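Sustby Suites: the sitting rooms, before the buyers come through

Posted 15 Sep 2021 by Fedir Tkachuk

The Sustby is selling off its suite furniture, and the sales sheet calls the lot "period pieces of heirloom quality." I have been dealing in used hotel furniture for 15 years and I have read that sentence on a lot of sales sheets. Hotels buy by the truckload. Heirlooms don't generally come by the truckload.

Still, I went and looked, because a few readers asked me to. My notes are below. The agents, Heffernan, would like you to believe the sets can't be split. I'd ask again on the day, with cash in your hand.

The sitting room set, Lesura range

The Lesura name goes back to May 2000, when the hotel did its last big refit, so let's drop the word "antique" right away. It's a Victorian-style sofa, and "style" is doing the heavy lifting there. I'll give them the carving, though. The scrolled crest along the top of the back has some life in it, and beige upholstery is at least easy to live with.

The coffee table is the piece people will fight over. Dark mahogany finish — finish, please note, which tells you what color it is and very little about the wood. Curved legs, a lower shelf, gold trim on the apron with a little emblem in the middle. A gloss like that looks wonderful under hotel curtains and shows every fingerprint in a house with kids.
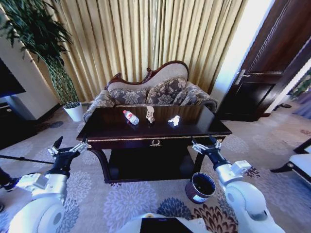
Coffee table and sofa, with the water bottle and tissue still on top. I'd want the table cleared and wiped before I said a word about the surface. The damask cushions match the sofa arms, so if you lose one you'll be hunting for that fabric for years.

What I'd check before bidding

Get down on the floor. Carved legs on hotel tables get kicked by vacuum cleaners twice a day, and the damage is always low and toward the back. Put some weight on the lower shelf and see if it shifts. Run a thumbnail along the gold trim where it meets the wood; if it's paint, you'll know.

With the sofa, pull the cushions and smell the seat. I'm serious. Sit at both ends and then in the middle. A creak I can live with, but a dip means new webbing, and my upholsterer wants more for that than most of these sofas will bring.

Prices

Heffernan has the table at 100 and won't tell me what the sofa is reserved at, which I take to mean too much. Brinar, across town, had hotel tables in a similar taste last spring and couldn't shift them. They went for less on the second try.

The curtains are being sold as a separate lot. Measure your windows first. Most of us don't have walls that tall.

Viewing is on the ground floor, side entrance, and the lot list is at the desk. Bring a flashlight.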